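Bench notes on swapping controllers for the bathroom tidy-up task. Same arm and same two-finger gripper the whole way through. Only the controller changes. Thread.

Controller A is the stock Zita joint-space one. Controller B is the Ikodetti impedance build, compiled from the March branch with two of our own patches (a torque clamp and a fix to the timestamp rounding).

Everything so far is in sim. Control loop at 200 Hz, policy at 20 Hz, commands interpolated in between. Both controllers get the same command stream, replayed from a log, so any difference is down to tracking.

Total is 1794 episodes, split evenly. Seeds are matched, so each start state gets run once under A and once under B.

The room is the Morkeo bathroom set. I like it because the clearances are tight and the objects sit at very different heights. Tank top, floor, basin. A controller that behaves at one height can get ugly at another.

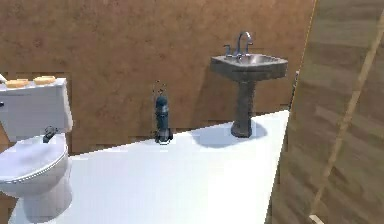
Morkeo bathroom in sim: toilet, blue bottle on the floor, pedestal sink.

Tank top first. The target is one of the two orange bars, and the gap between them is small. A holds position better on approach. B sags a little under gravity comp error, and a little is enough to nudge the neighbouring bar. Point to A.

Floor bottle. It's tall and narrow, so any sideways push at contact tips it. A closes on its commanded position whether or not the bottle is centred between the fingers. B gives a bit and lets the fingers settle. Clear point to B.

Basin edge contact is where I expected B to win outright, and it does, but only after dropping lateral stiffness well below the default. At the default gains it chatters against the rim. If you're using the Ikodetti build, tune that before you judge it.

Side note on cameras: the textures in this set are soft and the floor is nearly pure white. Our wrist camera model auto-exposes for the floor and everything else goes dark. I locked exposure for all runs. Colour jitter stays off for this comparison.

Gripper is the Asfaw parallel one with flat pads. I haven't tried the curved pads on the bottle yet. They'd probably narrow the difference between controllers there, so I'm keeping them out until the controller question is settled.

Current plan is B with stiffness scheduled by height — stiff at the tank, soft at the floor and basin. It's a lookup table, nothing clever. Rerunning the same seeds overnight.

Configs and gain tables go up once I've stripped our internal paths out of them. The replay logs are large, so those will be a separate download.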